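The Great Small Parts Sort

Posted 2024-09-20 in Workbench, Small Stuff

I have been putting this off since May and I finally did it, and I am so pleased with myself that you're all going to have to read about it.

Some background for new readers. I build small things. Model trams, little mechanical toys, a marble track that took over the hallway one winter, and lately these tiny pull-along animals for my nieces and for anyone else who stands still long enough to be handed one. All of that makes bits. Pegs, blocks, caps, wheels, spacers, the plastic doodads that come free in a kit when you only wanted the axle. I love them all and I throw away none of them, and for years they lived in one enormous cookie tin with a lid that no longer closed.

The tin was fun for a while! You'd put your hand in and pull out something you had forgotten you owned. But if you needed a particular thing, say a black peg to match the other black peg you were holding, you were in for an evening of stirring. I once gave up on a tram entirely (the green one, longtime readers will remember the green one) and found the missing wheel hub months later while looking for something else.

So I read everything I could find on sorting. There is a lot out there, and people have strong feelings. The camps, as far as I can tell, are color sorters, shape sorters, and people who sort by project, and each camp thinks the other two are living in chaos. I tried color first. It looks gorgeous, I'll say that for it. A drawer of nothing but red parts is one of the prettiest things you can own. Then I went looking for a small peg in that drawer and every single thing in it was red and I could not see the peg. My eyes just slid right off. Color is wonderful for finding one red thing in a heap of other colors and hopeless for finding one red thing in a heap of red.

Shape was better. With shape you can have all your pegs together in every color and the one you want jumps out at you. The trouble was that I kept inventing new shapes. Is a short fat peg a peg or a block? Is a cap with a hole a cap or a washer? I had 29 categories written on an envelope before I noticed that I hadn't sorted anything.

What finally got me moving was the two bin method, which I had dismissed as too simple. You take two bins the same size and put them next to each other. Everything goes into the left one. You pick out one kind of thing, only one, and move it to the right one. When you've had enough of that kind, you empty the right bin into its drawer or jar and start over with the next kind. That's the whole method. You don't need to know all your categories in advance, you only need to know the next one.

I can't tell you how much nicer this is. With the old way I'd have a dozen little piles all over the table and a sleeve would go through three of them. With two bins there is one place where things come from and one place where they go. If the phone rings you just get up. If the cat gets up, well, the bins have sides.

Sides matter more than I expected, by the way. I started with a couple of dinner plates and the round pieces rolled straight off and under the radiator. A proper open bin with straight walls keeps everything home, and you can shove the parts up toward the far end with your fingers and pull a few back toward you to look at.

The other thing I'd recommend is covering the table. Brown kraft paper is perfect. It's cheap, it's dull in the best way so every color shows up against it, and if you drop a gray piece you've got a fighting chance of seeing it. Mine never lies completely flat and I have stopped caring. You can mark it up with tape into squares too, which is terrific if you're laying out a kit in order and want each step to have its own spot. Blue tape on brown paper is very easy on the eyes.

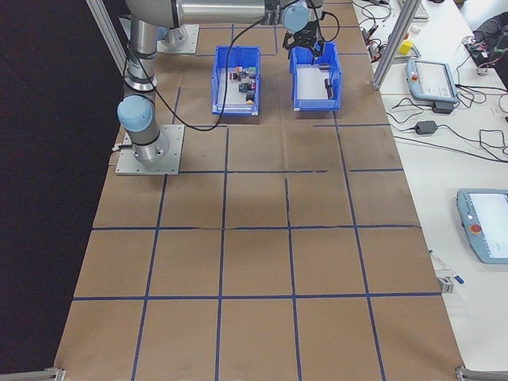
Ga-eun Shin wrote to me after my last post that I had the order backwards and should always start with whatever there is least of. Her thinking is that if you pull the rare pieces first, they can't get buried any deeper, and you get the treat of finding them while you're still fresh. She also said a nearly empty bin never bothered her, and that she'd happily tip out a bin with one piece in it and move on.

I resisted this for a whole evening, because I like watching a bin fill up, and then I tried it and she's completely right. Starting with the common stuff feels productive, but you handle all the odd little things over and over as you dig around them. Pull the odd ones first and the rest goes so fast! I did the orange pieces (I own hardly any orange), then the round ones whatever their color, and after that it was mostly blocks and I could practically do it without looking. Thank you, Ga-eun. I'm sorry I argued.

You'll notice I just said orange pieces and then round pieces, which is a color category followed by a shape category, and I know some of you are wincing. I've made my peace with it. The drawers don't have to agree with each other. A drawer is good if I can guess what's in it when I'm standing in front of it half awake, and I can guess "orange" and I can guess "round."

Now, drawers. I bought a Boredholm cabinet secondhand, the low one with shallow drawers, and gave it a scrub in the bathtub. It has 20 drawers and two of them stick. I rubbed a candle stub along the runners and now they stick a bit less and smell faintly of vanilla. The drawers are too wide for really small parts, so I cut dividers out of cereal boxes, and they're ugly and they work great. If you want something sturdier, thin wood from the craft store would be lovely, but I wanted to be finished that day and the cereal boxes were right there.

Labels! I went back and forth on this. I used to print them, and then I'd change my mind about what went where and the printed label would be wrong and I'd leave it wrong out of pure laziness. This time I wrote them in pencil on masking tape. They look like nothing much, but I've already changed three of them and it took no time at all. Once a label has survived a few months I might let it graduate to pen.

Some small notes from doing this over a long weekend, in no special order:

Daylight is worth waiting for. Under my lamp, the dark green and the black looked like the same color, and I had to redo a whole drawer the next morning.

Wash your hands after lunch. Don't ask.

Tweezers sound like a clever idea and made me much slower. Fingers, every time, except for the very smallest springs.

Have a jar for things you can't identify and let yourself use it. I spent far too long turning over one gray part trying to remember where it came from. It's in the jar now. It can stay there as long as it likes.

Stop before you're sick of it. I always want to push through to the end, and then the last drawer is a complete mess that I have to fix later.

I also kept a small dish next to me for things I wanted to build with right away, and this turned out to be the best part of the whole project. When you pick up every piece you own, one at a time, you start having ideas. A red block next to a white cap suddenly looked like a lighthouse. I had two black wheels that I'd been saving for no reason at all and a bit of green that was obviously a frog. By the time the left bin was empty, the dish had enough in it for a whole new pull-along, and the frog is now on wheels and has been up and down the hallway more times than the cat thinks is reasonable.

The cookie tin, you'll be glad to hear, has been washed and has cookies in it.

Next up is the screws, which are in a worse state than the parts ever were, in a coffee can, mixed with what I'm fairly sure is sand. I have no idea how there came to be sand. I'm going to use the same two bins and the same paper and I'm going to take Ga-eun's advice from the very start this time, rarest first, so the brass ones are coming out before anything else.

If you have a system for screws, please tell me about it in the comments. I especially want to know whether you go by length or by head, and what you do with the one that is slightly bent but still perfectly good.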